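实验室对比四款夹爪与两种腕部相机 软胶杯和胶带卷成为分水岭

2024年4月2日

Madel自动化测试室近日公布了一轮桌面抓取对比测试的结果。测试从3月初开始，前后用了四周，共完成1,687次有效抓取，涉及四款电动夹爪、两种腕部相机和两套控制器。测试室负责人Constanza Tapia表示，这次没有设总分排名，各项数据按物品类别分开列出，供采购方自行对照。

参加测试的夹爪包括Billo公司的两款平行夹爪、Urik公司的一款窄指夹爪，以及测试室自己改装的一款带缺口指尖的样件。机械臂始终是同一台，安装位置没有动过，更换夹爪后重新标定工具中心点和负载参数。按照测试规程，每次换装后先空跑30个循环，再开始计数。

测试物品以日常小件为主，有塑料杯、泡沫方块、胶带卷、固体胶棒和橡皮鸭等。Tapia说，挑选时有意避开了标准测试件，因为合作方的分拣线上几乎见不到形状规整的东西。物品的摆放由操作员按随机表完成，杯子有正放和倒扣两种状态，方块允许倾斜，也允许互相靠着。
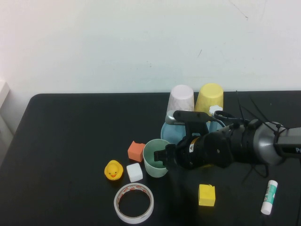 从结果看，泡沫方块对四款夹爪都不构成困难，各款之间的差别在统计上不明显。差距主要出现在杯子上。正放的杯子可以从杯沿下手，一指在内一指在外，对指尖厚度比较敏感，Urik的窄指夹爪在这一项表现最稳。倒扣的杯子上窄下宽，夹持面是斜的，Billo较早的那一款在收紧时容易把杯子往上挤出去，更换软垫后情况有所改善，但夹取时间变长。

胶带卷平放时高度有限，外径又大，两款Billo夹爪的开口不够，只能伸进中间的孔里向外撑。测试室的改装样件在这一项上得分较高，缺口可以卡住卷芯边缘。不过同一个缺口在抓取胶棒时帮了倒忙，胶棒斜放时会滑进缺口，夹起后角度偏转，放置误差偏大。Tapia说，样件下一版会把缺口挪到指尖内侧，深度也要减小。

相机方面，两种方案都装在夹爪上方的支架上。第一种体积较小，近距离成像清楚，但对浅色杯口的深度估计不太可靠，白色和淡色物品靠近时常出现空洞。第二种在深度数据上更完整，缺点是最近工作距离偏大，夹爪下降到最后一段时目标已经离开有效范围，只能依靠之前的估计继续走完。测试室给出的建议是，如果物品以浅色塑料件为主，可以优先考虑第二种，同时把最后一次定位的高度适当抬高。

黑色桌面也带来一些影响。测试初期曾使用浅灰色台面，两种相机分割物品边缘的效果都不理想，第二周起改为黑色哑光台面，之前的数据全部作废，没有计入上述总数。深色物品因此没有列入这一轮，测试室计划另外安排一组。

控制器的对比规模较小，只选用了两款夹爪。Pinto的控制器支持在夹持过程中修改力的上限，抓软质物品时比较方便，操作员可以先轻夹、抬起几毫米，再逐步加力。另一套控制器只能在动作开始前设定力值，但通信延迟更低，从发出指令到手指开始移动，平均少用40毫秒。对于节拍要求高、物品单一的产线，后者仍然有优势。

线缆管理在报告里单独占了一节。夹爪和相机的线都从腕部外侧走，用扎带固定，腕关节大角度旋转时，线圈会被带紧。整个测试期间发生过几次相机掉线，检查后确认是插头受力松动，与相机本身无关。测试室后来在腕部多留了一段余量，并限制了末端关节的转角，此后没有再出现同样的问题。报告提醒，余量留得过长，线会垂到台面上方，可能碰到较高的物品，路径规划时应当把这部分空间算进去。

使用寿命不在这次的考察范围内。四款夹爪中，单款最多连续运行了800个循环，这一数字不足以判断磨损情况。Billo较新的一款在测试后期指垫出现轻微压痕，未见对成功率有影响。

合作方之一的一名工艺工程师看过初稿后提出，报告里的成功率是按“抬离桌面并保持三秒”计算的，与产线上“放到指定位置”的要求不同。Tapia对此表示认同，她说放置误差目前只记录了胶棒和杯子两类，下一轮会扩大到所有物品，并且把放置失败单独统计。

“有几项结果和我们原来想的不一样，比如橡皮鸭。”她说，“大家以为它最难抓，其实它有弹性，夹哪里都差不多。反而是倒扣的杯子花了我们最多的时间。”

完整的数据表和测试规程将提供给参与测试的厂商核对，核对期为两周，之后对外公开。测试室表示，厂商可以就安装方式和参数设置提出意见，经确认有误的项目会重新测试，但已经记录的原始数据不作修改。

下一轮测试定于夏季进行，准备加入一款吸盘与手指结合的复合夹爪，并换用更长的腕部支架，以便比较相机在不同安装高度下的表现。测试室同时在征集物品清单，有分拣、包装需求的企业可以寄送样品，每种需要提供相同的两件，易碎品和带液体的物品暂不接收。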